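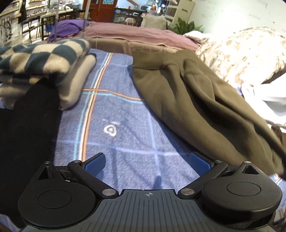

Blanket season is ON. Everything out of the closet and onto the bed.

It's October, it dropped down to sweater weather overnight, and I have been waiting for this since June. Every blanket we own is getting folded, sorted and put where a cold person can find it. Thread!!

The blue plaid fleece is my favorite and I won't be taking questions. Blue with the orange and white stripes, little white heart on it. It goes across the bed first and everything else gets sorted on top, so I always know where the "work table" is.

Next up, the dark teal and cream check. I fold this one in thirds the long way, then in half, then in half again, and it makes a good flat block you can stack things with. I've got it sitting on the cream fleece right now and they look so good together that I may leave them as a pair all winter.

The mauve-pink quilt is staying on the bed. I used to put it away every morning and drag it back every night like it was a tent. Now it lives there. Huge improvement in my life, zero effort.

Somebody asked last year how I fold the big fluffy ones (mine's the beige and brown one) and the answer is I don't, I roll them! Fold in half, fold in half again, roll from the folded end and squeeze as you go. A fluffy blanket that's folded will slide right off a shelf at 2 in the morning and scare you half to death. A rolled one stays put.

Okay, hoodies. Of course there are hoodies in the blanket pile, there are always hoodies in the blanket pile. The olive one got flung across the bed and I'm doing it now before I talk myself into wearing it.

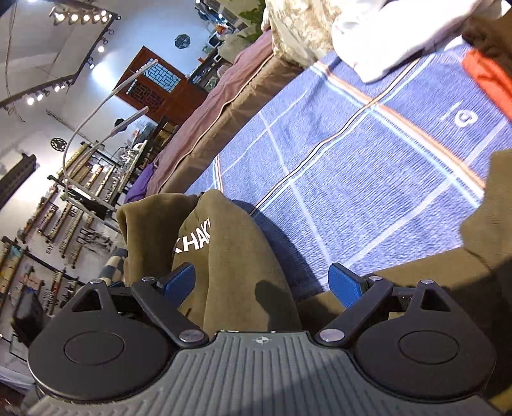 Khaki by color and khaki by name, it says so right on the fabric.

My hoodie fold, which I learned from Mei-kuen Fu when we shared an apartment and which I've never improved on:

Lay it face down and smooth it with your forearm, not your hand. You cover so much more fabric! Sleeves go straight across the back, one over the other. Sides in. Then bring the bottom hem up to just under the shoulders.

Now the fun bit. Fold once more toward the neck and tuck the whole bundle up into the hood. You end up with a fat little pillow that holds itself together. You can throw it across the room (I do) and it doesn't come undone.

If your hoodie has a drawstring, pull it even before you start. I skipped this for years and spent every fall fishing a lost end out with a safety pin.

Storage update: the spare blankets are going into two Jorar bags, the soft kind with a zipper on three sides. I had the stiff boxes before and they looked great on the shelf and held almost nothing. The bags squash down and you can sit on them to get the zipper shut, very satisfying.

I don't fill them to the top. Fleece wants a little room or it comes out with creases that stay until spring.

Also, labels! Masking tape and a marker. "GUESTS" and "REALLY COLD." Those are the only two categories this household needs.

Efraín Ticona wants to know in my replies if I wash everything before it goes on the bed. The ones we used last spring got washed before they went away, so they only need a shake out the window and a turn in the dryer on no heat, 10 minutes. Anything that smells like closet gets a proper wash, cold, no softener. Softener makes fleece go flat and sort of greasy, please don't do it to a blanket you love.

Plant people, yes, there's a leafy one over by the wall and yes, it gets talked to while I fold.

Still to go: the white fleecy one, the purple bundle, and the big black thing hanging off the side that I keep walking past. After that, soup and the plaid one on the couch until bedtime.

Tell me your blanket order! Which one goes closest to you and which one goes on top? I'm plaid fleece on the inside, quilt on the outside, and I would love to hear from the people who do it the other way around.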